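4. Wiping and Folding on a Small Round Table

4.1 Why tables first

Of all the chores we looked at, clearing and wiping a table is the one people assume is already solved. It needs no stairs, no heavy lifting and no sharp tools. A child can do it. And yet it was the task that taught us the most, because a cloth is such a wonderfully awkward thing to handle! It has no fixed shape, it hides its own corners, and it behaves differently every time it is picked up. A policy that places a mug on a shelf again and again can fall apart completely when the mug is swapped for a rag.

The Tistard task set therefore gives soft goods a chapter of their own. It holds 1000 demonstrations, all recorded by people working with a gripper in each hand, and every one of them involves a cloth on a tabletop. Demonstrators were told what the table should look like at the end and were left to find their own way there. Some bunched the cloth and pushed it, some spread it flat first, and some passed it from one hand to the other halfway through. We kept all of these. Earlier work in our group had trained on a single tidy style of wiping, and the resulting policy was lost as soon as the cloth landed in a heap.

Each recording is paired with the pose of both grippers, tracked from the marker panels on their backs. Demonstrators could stand wherever suited them, and they worked in ordinary rooms with chairs, cables and bags left where they were. We think this matters a good deal for a home robot. A cleared lab bench is a kind place to learn, and very few kitchens look like one.

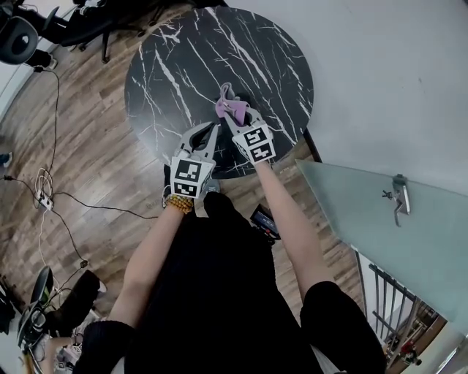
Figure 3. A demonstrator at a round marble table, with the right gripper closed on a crumpled cloth and the left gripper's curved fingers pointing forward over the tabletop.

The choice of surface also turned out to be more interesting than we had planned for. Veined stone is hard on vision. A pale streak can look like a smear, and a policy that has mostly seen plain white tops will go back over the same streak with great patience. In the first round of trials at our Weltdale site, this single mistake made up the largest share of wasted motion. Adding patterned tables to the training mix helped more than any change we made to the network.

4.2 Results on the robot

We trained one policy, which we call Mockus, and ran it on a two-armed platform with the same gripper fingers used by the demonstrators. The test was 120 trials across 4 tables, none of which appeared in training. A trial counted as a success if the cloth had passed over the whole marked area and was then set down in a single pile inside the table edge. No help was allowed after the start signal.

Mockus succeeded in 69 of these trials. We were delighted by that number, and we also want to be plain about what it means. A household helper that finishes the job a little more than half the time is still one you have to watch. On the other hand, the previous version of the system, trained only on the tidy wiping style, rarely got as far as setting the cloth down at all.

The failures fall into a few familiar kinds. The most common was a grasp that caught only one layer of the cloth, so that the rest trailed behind and swept nothing. Next came drops at the rim. Round tables give the robot no straight edge to follow, and the policy would sometimes carry the cloth out past the curve and let go over the floor. A smaller group of trials simply ran out of time while the two arms waited on each other – a polite sort of deadlock that people never seem to get into.

What pleased us most was the recovery behavior. In several of the successful trials the first grasp slipped, and the robot went back, pinched the cloth nearer its middle and carried on. We did not script this. It comes from the demonstrators, who slipped too, and whose slips we left in the data.

4.3 Folding

Folding remains well out of reach. We tried the same policy on the Stodolow folding test, which asks for a square cloth to be folded in half twice, and it did not complete a single trial. It usually found one corner. Finding the second while holding the first calls for a kind of looking that a view from above does not give, as the gripper itself tends to cover the part of the cloth that matters. We are now testing a small camera between the fingers, and early runs in February suggest that the second corner is found far more often. Section 5 takes up that setup, along with the changes it required in the tracking software.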